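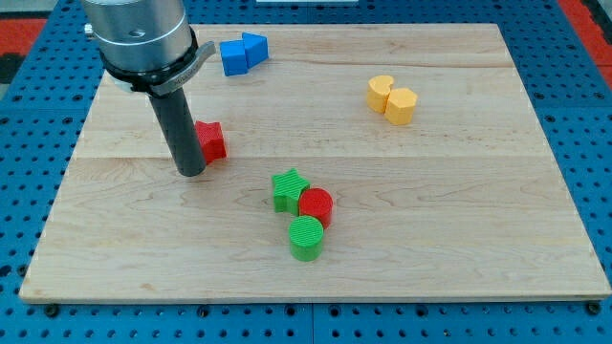
Martin Pumphrey
Joiner and weekend blogger

23 April 2025

I've been putting off writing about worktops, but a few of you asked after the last post. I like a plain wooden board on top of a perforated table. The holes are handy for bolts and clamps, but small screws vanish down them, and a flat board gives you somewhere to put things down.

Pale maple-coloured wood suits me. Pencil lines show up well on it, and I don't mind knots or the odd dark streak. You can see the joins between the planks on this one too. Run a fingernail over any seam before you buy - if it catches, small parts will catch as well.

For my own bench in Jelthorpe I paid 30 pounds for an offcut and gave it 2 coats of Plestico oil. Leave it overnight between coats. A bolt at each front corner is a simple way to stop a board creeping towards you.

I'll do the back bench in June, if the Workex order turns up.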